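Budget for a two-arm bench, what am I forgetting?
Forum > Small Shop Automation > Buying and Planning

Olley82
Posted Friday, 7:14 pm

I've got until December to turn in a spending plan for a two-arm setup and I keep going in circles, so I'm throwing it at you all. We're a small kitting outfit. People pick hand tools and small stuff out of trays and pack them into sets, all day long, and my boss wants to know what it would cost to have a pair of arms do the boring half of it.

The arms themselves are the easy part, I have quotes for those. It's everything around them I can't get a grip on. I put down 800 for "cables, power, misc" and my coworker laughed at me. Is that way off? And do I really need two arms to start, or am I just in love with the idea?

flulen_dan
Posted Friday, 7:40 pm

Your coworker is right to laugh. We went through our whole misc line before the second arm was even bolted down. Power strips, longer cables, adapters for the adapters, straps to keep the cables on the arm, mounting plates, the shelf frame to put it all on. None of it is expensive and all of it adds up. I'd double the number and then hide a bit more somewhere else in the sheet.

Also measure your table. Then measure it again with the pendants on it! Two arms is two pendants and they take up way more room than you'd think from the brochure.
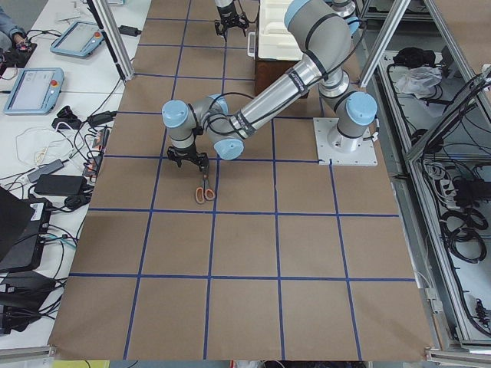

My other tip is to buy the side table at the same time as the main one. We tried to save there and spent a couple of weeks stepping over stuff before we gave in and got one. If it's in the first order it's a small line. If it's in the second order you have to explain it to somebody.

Olley82
Posted Friday, 7:52 pm

OK, doubling it. Side table added. What did you do for the work surface? I was looking at those nice rubber mats with the printed grid and they want real money for one.

flulen_dan
Posted Friday, 8:03 pm

Kraft paper and blue painter's tape. I'm serious. Tape your squares, use them to say where each thing goes, and when it gets ratty you rip it up and do another one. Maybe budget for the nice mat in year two, once you know what size squares you want. We changed our minds twice.

Nakpan
Posted Friday, 8:31 pm

I'm going to disagree with pretty much everybody and say one arm. Get one, put it on one job, run it till you're sick of it, then decide. The second arm doesn't just double the price of the arm, you get a second gripper, a second set of cables, and a whole new headache with the two of them bumping elbows. For picking things up and putting them in a tray I don't see what the second one buys you.

And I say this as a guy who bought two. One of mine sat parked most of the first year.

y_sangkhawat
Posted Friday, 9:10 pm

Hi all, Yupin Sangkhawat here, I do the planning for a packing line at Mandholm. Nakpan, I get where you're coming from but I'd go the other way -- if the work has anything big in it, like a tray that has to be moved or tipped, one arm is going to struggle and you'll end up buying the second one anyway, with a second delivery charge and a second round of install. We did exactly that and I'm still a little sore about it.

So Olley, look at your parts before you look at the price list. Write down the widest thing you handle and the floppiest and the smallest. Ours runs from scissors up to big trays, and that one list changed what grippers we asked for.
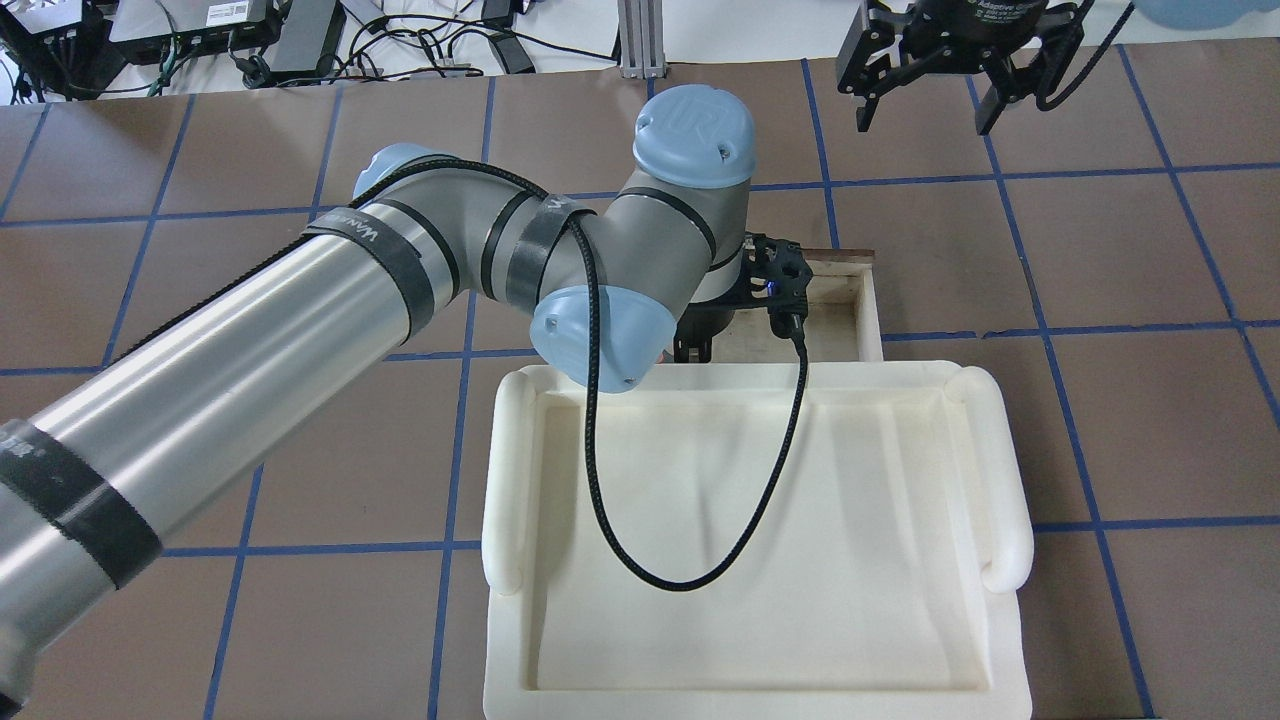
On grippers, please leave money for a spare set of fingers. And leave slack in the cable budget too, I mean actual length. The cable has to follow the wrist wherever it goes and if you buy it short you'll be buying it again. We ended up ordering 16 replacement straps in one go because we kept moving them up and down the arm to find a spot that didn't pull.

Nakpan
Posted Friday, 9:26 pm

Fair point on the trays, mine are all small parts so I never had to lift anything wide. I still think he should start with one. You can leave room on the table for the second without paying for it now.

y_sangkhawat
Posted Friday, 9:33 pm

Sure, if the seller will hold the price! Ours wouldn't. Ask for that in writing.

Olley82
Posted Friday, 9:48 pm

This is great, thank you. So what I've got now is two quotes side by side, one arm with space left for another, and both arms at once, and I'll let my boss fight it out with himself. Our widest thing is a tray and I'm pretty sure a person needs both hands for it, so I know which way I'm leaning.

Dumb question, how much time did you all plan for before it did useful work? I wrote 2 weeks.

flulen_dan
Posted Friday, 9:55 pm

Ha. Put two months. You'll spend the first week on where the plugs go.

Nakpan
Posted Friday, 10:02 pm

Two months is about right for two arms. I was picking real parts in three weeks with one -- just saying.

y_sangkhawat
Posted Friday, 10:20 pm

Two months, and put somebody's hours in there too. We budgeted the equipment to the penny and forgot that a person had to stand next to it. If you want, send me your sheet and I'll mark up the lines that bit us.

Olley82
Posted Friday, 10:24 pm

Sending it tonight. Ignore the tab called "old", that's the one with the 800 in it.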